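Gripper fingers won't meet evenly after changing the pads

Asked by benchmonkey_16 in Robots and Automation > Maintenance and repair
2 answers, 1 comment

We have a small two-finger gripper with printed fingers, and I look after it along with two other people. The mounting arms pivot and each finger bolts on with screws through the top edge. It's run by one motor in the body, through a pair of gears.

In March I swapped both fingers because the old ones had worn smooth. The new ones came off the same print file, in Gesisora black, same settings as before as far as I know. Since then the fingers don't close square. When I shut them on nothing, the tips touch first and there is a gap at the back I can slide a piece of card into. With a thick part you don't notice. With anything thin, like a washer or a strip of shim, it twists or drops out before we've lifted it clear of the board.
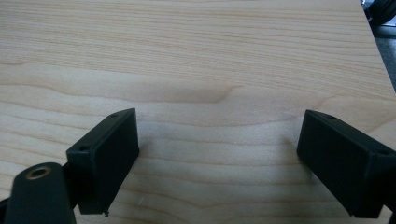

What I've tried so far: took both fingers off and put them back on, swapped left for right, nipped the screws up in a different order. Swapping left for right made it a bit different but not better. I also ran the homing routine from the Fenach software again and it says the closed position is fine.

Is this a pivot problem or a finger problem? I don't want to strip the whole thing down if I can help it, as the last time that was done it took us most of an afternoon to get the gears timed again.

Answer 1 (accepted)
by Rokeya Jayawardena

Finger problem first, pivot second. Check in that order because the fingers take five minutes.

Take both fingers off and lay them flat face down on a sheet of glass or something else you trust. Press on each corner in turn. If it rocks, the face isn't flat and no amount of fiddling with screws will put that right. Then look round all the edges for leftover print material, a tab or a bit of brim. If you find some, cut it back with a sharp knife and finish with a few strokes on fine paper stuck to the glass. Do the mounting face as well as the gripping face. People clean up the side that touches the part and forget the side that touches the arm, and a pip there tilts the whole finger.

Next, the screws. If you drive one fully home before starting the other, the finger gets pulled over to one side and stays there. Start both, leave them loose enough that the finger still moves, close the gripper gently on a parallel block (I use a 13 mm one out of an old gauge set), let the fingers settle against it, then tighten each screw a little at a time with the block still in place. Open, close, check again.

If it's still out after that, look at the pivots. Power off, hold one arm near the pin and try to rock it towards you and away from you. A trace of movement is normal. If you can feel a knock, the bush or the pin is worn and you'll need to change it. Do both sides together even if only one is bad.

Homing won't tell you anything useful here. It only knows where the motor stopped, and with the tips touching early it will stop there quite happily and call that closed. Run it again once the fingers are square — otherwise you are carrying the error over.

One more thing on the prints. If you print them standing up they tend to come out square but weak across the layers. Lying down they're stronger and more likely to curl at the corners. We print ours lying down and let the bed go cold before taking them off.

Comment by benchmonkey_16

Thanks. One of them rocked on the glass, on the mounting side, so I've flatted both and refitted with a block as you said. The card doesn't go in at the back any more. There is a slight knock in the left pivot so I've ordered pins from Pennington and will do those when they arrive.

Answer 2
by tolly_8

had the same on a Zultalgate one, i just stuck 2 layers of rubber tape on the faces and it was fine. the tape squashes so it doesn't matter if they're a bit out. needs changing every so often. wouldn't bother with pins tbh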